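Salano Test Kitchen — Minutes, Counter Layout Meeting
January 5, 2018
Minutes taken by: Wakana Koyama

1. Previous minutes
Accepted with one correction. The budget line for small appliances is 2,000, of which 1,596 is unspent.

2. Items on the counter
The current set was reviewed: one two-slot toaster (cream), one saucepan with glass lid (KONKA, navy), one clear food container, two bowls (light blue, mint green). All are to stay on the brown mat. 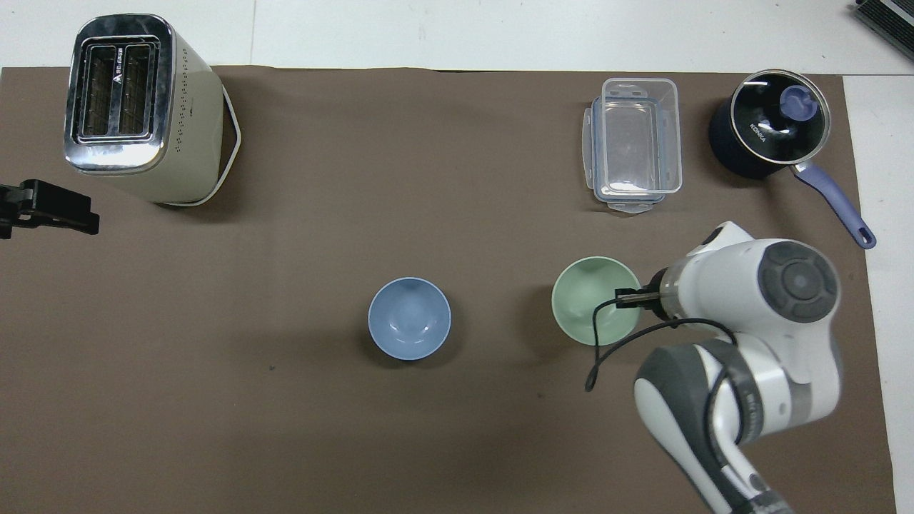
The Welix layout sheet puts the toaster at a corner, with the slots clear of any shelf. Agreed. The saucepan handle should not extend past the mat. The lid stays on the pan when the pan is not in use. The lid for the food container was not on the mat and is to be located before the next meeting.

3. Bowls
Two options were discussed: nested, or set apart. Nesting saves space but slows down serving. Decision — bowls set apart, upright, with open mat between them. The blue bowl keeps the middle position. The mint bowl may move as needed.

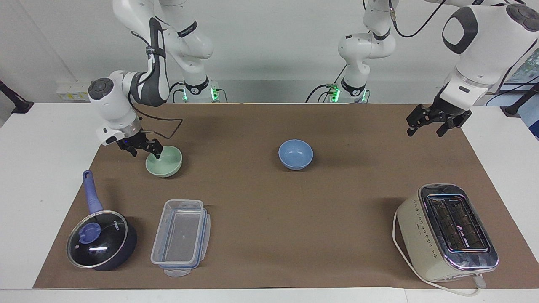 4. Mat
The mat is to be replaced when stained or torn. Prolix sells the same width in packs of 50. One pack approved.

5. Labels
Shelf labels for the Đào cupboard are still missing. Carried over from the last meeting.

6. Actions
W. Koyama: order mats, find container lid.
W. Koyama: print shelf labels by the end of January.

Meeting closed. Next meeting to be set by email.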